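About Skundusell
Who we are, and what goes on at our open days 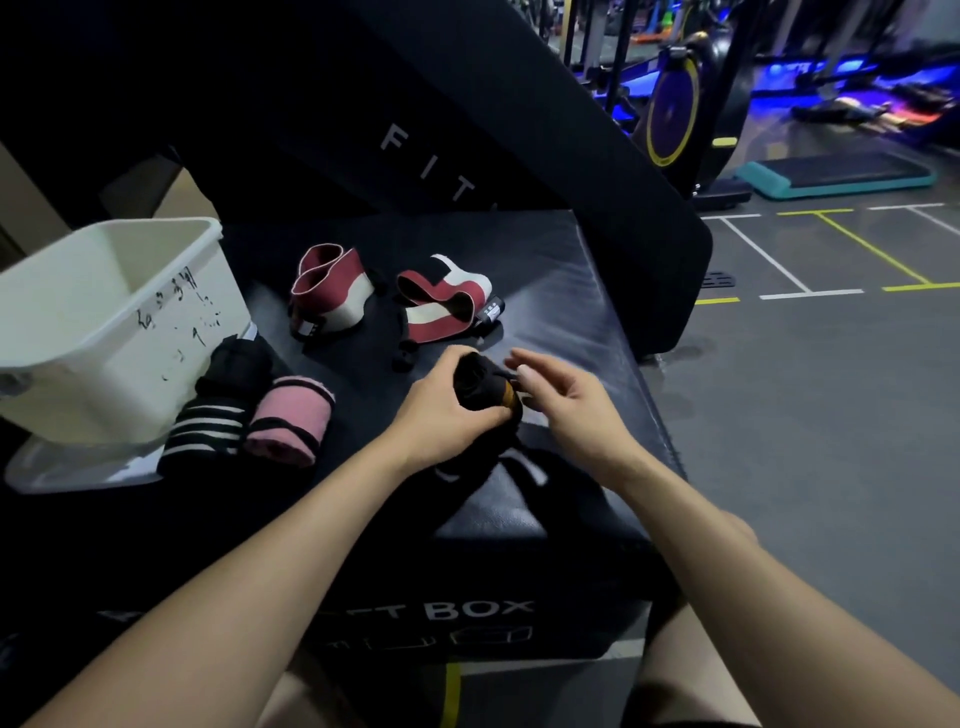

Handling a rolled wrist wrap, one of our everyday hand tasks, on top of a padded box in the gym.

Skundusell began in a rented unit in Wundham with 6 of us, two second-hand robot arms and a kettle that took an age to boil. We teach robots to do small jobs with soft things: straps, towels, bandages, laces, all the floppy bits and pieces that people handle without a thought and machines find terribly hard. Our work starts with people. Somebody does an ordinary job with their own two hands, we record it from their point of view, and our software, which we call Vosano, learns from what the hands were doing.

Gyms have become rather a favourite of ours. There is always something to be wound up, folded or put back in a bin, and a wrist wrap is a lovely thing to practise on — stretchy in one direction, stubborn in the other, and never quite the same shape twice. So far we have 3,421 recordings of everyday hand work, and a good many of them have to do with straps of one sort or another.

Twice a year we open our doors, and we do mean open. Our September day brought in almost 300 visitors, from school groups to retired engineers (who ask the hardest questions, bless them). You can watch one of us do a task by hand, see the arms have a go at it, and then try it yourself while the software follows along. Children tend to be much better at this than their parents. The arms drop things quite often, and we leave those parts of the demonstration in.

If you would sooner come on a quieter day, we also run small group visits. A visit lasts an hour and a half, with tea afterwards in the Pintér room, and we can take up to 39 people if you don't mind a squeeze. Please wear flat shoes and tell us beforehand if anyone in your party needs step-free access, as the side entrance is the easier one and we like to have it unlocked and ready for you.

To ask about a visit, ring the front desk or fill in the form on our contact page. We do try to answer everyone within the week, and we would love to meet you.

Page last updated 11/23/20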